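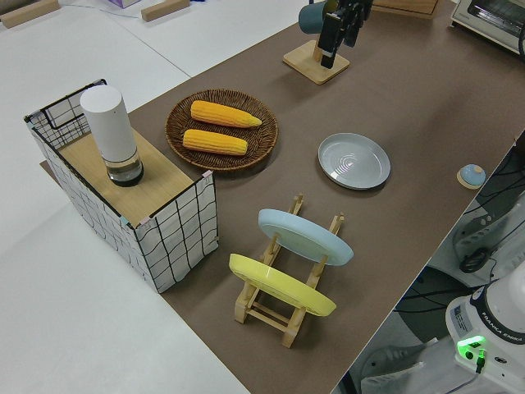
Going in for the teal mug.

Have you ever reached for your drink while you were watching telly, closed your hand, and got nothing but air? I do it all the time. Then I look down, feel a bit silly, and pick the cup up properly.

My robot did the same thing, except it didn't look down. It carried on as if it was holding the mug, and that's how we ended up with bits of mug all over the floor, a very loud noise and a morning of detective work. I'm going to tell you what went wrong, because I think it's one of the best ways to find out how robots work. When everything goes right you hardly notice what they're doing!

I'm Nest, by the way. I work with robot arms, and the job we were teaching this one sounds so easy you'll laugh. It has to take a mug off a mug stand and put it down on the table. Your little sister could probably do it. For a robot it's hard, and we'd been at it for weeks.

What the robot knows (not much)

When you look at a kitchen table you see corn and think "lunch". You see plates in a rack and you know they'll smash if you knock them. You know all that without trying.

A robot arm starts with none of it. Ours has a gripper, a sort of hand with fingers that open and close, and it has a camera to help it find things. The camera picture goes to a computer program we call Clorkevau (please don't ask how to spell it out loud, I get it wrong too). Clorkevau looks for the mug and works out where it is. It sends that to the arm, a bit like calling out a square in a game of battleships. The arm goes to that spot and the fingers close.

So there are really two questions. Where is the mug? And have I got hold of it? We had spent ages on the first question. You might be able to guess where this is heading.

The morning of the crash

It was in April, just after nine in the morning, and I still had my toast. Sadia Butt was at the computer and I was standing back behind the line on the floor, where you have to stand when the arm is switched on.

The arm swung over to the mug stand, same as always. The gripper went down. The fingers closed. I remember thinking it looked a tiny bit off to one side, and then I took a bite of toast and didn't say anything, which I still feel bad about.

The fingers had closed on air, right next to the mug. The arm then set off across the table with its empty hand, and on the way it caught the mug with the side of the gripper. The mug stand tipped. The mug came off, rolled, and went over the edge. CRASH.

Sadia hit the stop button straight away. It's a big button that makes the arm quit moving, and there is always a person sitting next to it. That's one of our strictest rules. Even so, the mug was already gone by then, because people are slow compared with gravity.

It wasn't the teal one, if you're wondering. It was an orange one of Meirion's, and he was quite nice about it.

First, nobody touch anything

You might think we'd run over with a dustpan. We didn't! When something goes wrong with a robot you leave everything where it is for a minute, a bit like police do on TV. We kept the arm stopped, took notes about where everything had ended up, and checked that no one had any bits of mug in their shoes. Only after that did we sweep up.

Then we looked at the log. A log is the robot's diary. It writes down where it went and what its fingers were doing, many times every second, and it never gets bored or fibs about it. Here's roughly what the diary said, if I turn it into normal words:

Camera program says mug is at this spot.
Moving to spot.
At spot.
Closing fingers.
Fingers closed all the way.
Mug picked up. Moving to table.

Read the last two lines again. Can you see the problem?

If you close your hand around a mug handle, your fingers can't close all the way. The handle is in the way. If they do close all the way, there's nothing in there! The robot had written down the clue in its own diary and then taken no notice of it. That was because we had never told it that the clue mattered. We wrote a program that said "close your fingers, then the mug is picked up", and it believed us.

So there's mistake number one, and it was made by humans. I know because I was one of the humans.

Why did it miss, though?

We still had to find out why it went to the wrong spot. It had practised that same move 192 times, and it had never grabbed air before. Something must have changed.

Meirion Parri thought the mug was too shiny and had confused the camera. Sadia thought something had worked loose in the fingers. I blamed the stand. When people disagree like this the best thing to do is test one idea at a time. If you change three things at once and it starts working, you won't know which one fixed it.

We tried a dull mug. It still missed. Sadia checked the fingers over, and they were perfectly fine. Then we put a sticker on the table, asked Clorkevau where the sticker was, and measured it ourselves with an ordinary ruler, the kind you've got in your pencil case.

The program was wrong by 4 centimetres! And it was wrong by the same amount, in the same direction, wherever we moved the sticker.

Try it at home if you like. Put a cup on the table and look at it with one eye shut. Keep that eye shut, keep looking, and slide your chair a little to the left. The cup seems to shift against whatever is behind it, even though it hasn't moved. You have. Now imagine that someone slid your chair while you were asleep, and you woke up still thinking you were in the old place. You'd reach for everything a bit wrong.

That was our camera. Someone had bumped it. Lleucu Beddoe owned up before we'd even asked (she'd caught it with her backpack on the way out the evening before, and thought it had sprung back). We weren't cross with her. If you get cross with people for owning up, the next time they keep quiet, and then you spend a whole week blaming shiny mugs.

Teaching a robot where its camera is has a long name, calibration. It only means checking that what the camera says matches where things really are. We used to do it once a month. You can probably see that once a month is not much good if somebody has a backpack.

What we changed

The first fix was the diary clue. Now, when the fingers close, the robot has to check how far apart they've stopped. If they've gone all the way shut, it must open them again, back off and try once more. If it misses a second time it stops and waits for a person. It isn't allowed to keep going and hope.

The second fix was a morning check. Before the arm does any work it has to find a few marks on the table and compare them with where they ought to be. It takes 30 seconds. If they don't match, the arm won't start, and a message comes up that says CAMERA MOVED in red. Lleucu chose the red.

We also bolted the camera down, and I moved the coat hooks to the other end of the room. That last one cost nothing and I'm very proud of it.

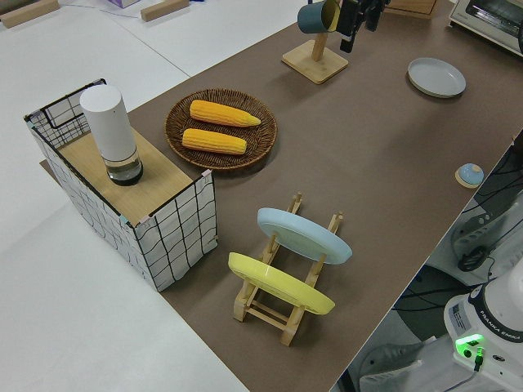 Getting back to mugs took a while after that. We started with the arm moving at a crawl, so slow you could eat a sandwich between the stand and the table, and we only sped it up a little at a time. There's a lot to bump into on our table. The plates stand up on their edges in a wooden rack, and something tall sits on a board on top of the basket. The arm has to get past without knocking any of it. A bare table would be easier, but kitchens aren't bare, are they? At my house you can't find the table.

We also did something that sounds naughty. We made it fail on purpose. I took the mug away when the arm was stopped, then let it go and reach for a mug that wasn't there. Closed on air, opened, tried again, closed on air, stopped. Perfect! We did this 100 times, and I have never been so happy to watch something not work.

Questions I got from a Year 4 class

Was the robot sorry? No. It doesn't know it broke anything. It doesn't have feelings about mugs, or about Meirion.

Could it have hurt someone? An arm like this can give you a nasty bump or squash a finger, so yes, it could if you were in the way. We have the line on the floor and the stop button for exactly that reason. If you ever visit somewhere with a robot in it, stay behind the line, even if the robot's standing still. It might be finished, or it might only be waiting, and you can't tell by looking.

Why don't you use plastic mugs? We do at the beginning! But plastic is lighter and a bit bendy, so if you only practise with plastic you get a robot that's good at plastic.

Who got in trouble? No one. I had to buy Meirion a mug, though, and he picked one with a pelican on it that cost a fortune.

Does it still miss? Sometimes it does. It closes its fingers, finds nothing, opens them and has another go, and when that happens I put my toast down and watch.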